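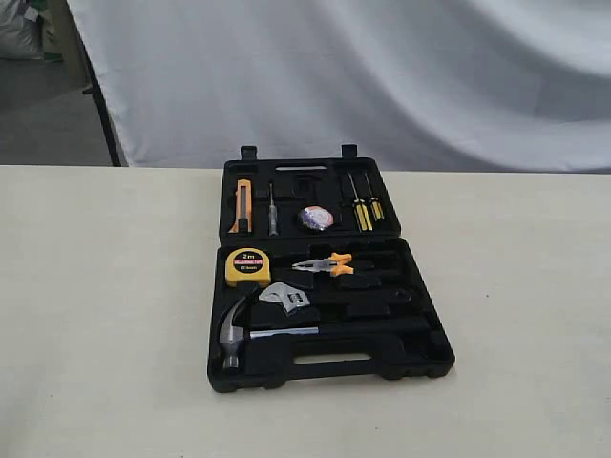
Tool case station: the hammer fault

Wellum bench notes, June. Photos and text by Kanini Simiyu.

The job at this station is to pack and unpack a household tool case with one arm. Each tool has its own molded pocket, so a run either ends with everything seated or it doesn't. Over the spring we logged 3,233 pick attempts across all the tools. The small items gave us very little trouble. The hammer was behind most of the stops, and at the start of June it caused the one that went into the safety log.

What happened was simple enough. On attempt 637 of the hammer series the arm lifted the hammer by the head, swung toward the right side of the table and let go early. The hammer dropped, hit the table edge and went onto the floor. The area was clear and Vivek Dubey pressed the stop before the next cycle started. He was standing outside the taped line, as he should have been. The hammer landed inside it, but closer to the line than any of us liked.

We shut the station down for the rest of that afternoon and went through the logs. There were two separate faults.

The first was grip force. The setting had been carried over from the screwdriver runs, and it was too low for a tool with nearly all of its weight at one end. When the handle swung, the head turned in the fingers.

The second was the release check. The software is supposed to confirm height above the table before it opens the gripper. A slip of the tool was being read as contact with the table, so the check passed – and the fingers opened in mid-air. We went back through the earlier logs and found 66 cases of the same false contact. In all but one of them the tool was already low enough that it didn't matter.

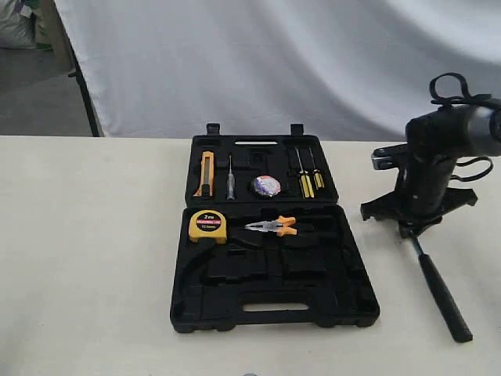 Hammer held at the head end, handle down toward the table. Orange-handled pliers and the 2m tape measure in the base of the case.

Changes made since then:

Grip force is now set per tool. The hammer has its own value, and the arm will not start a hammer pick without it.

Release needs two signals, contact and height. If they disagree the arm holds position and waits for a person.

Travel speed with the hammer is down by 20 percent. This costs us a little time per cycle and we have decided to live with it.

The taped line at Wellum has been moved back, and the Flurnby station will get the same layout when it reopens. Anyone reaching in to reset a tool has to press the stop first, including for quick fixes – we had gotten loose about that.

Still open: the claw sometimes catches on the edge of its pocket when the head goes in at an angle. Vivek is working on the approach path. Until he signs it off, no unattended runs with the hammer.

Questions about the log entries go to Kanini.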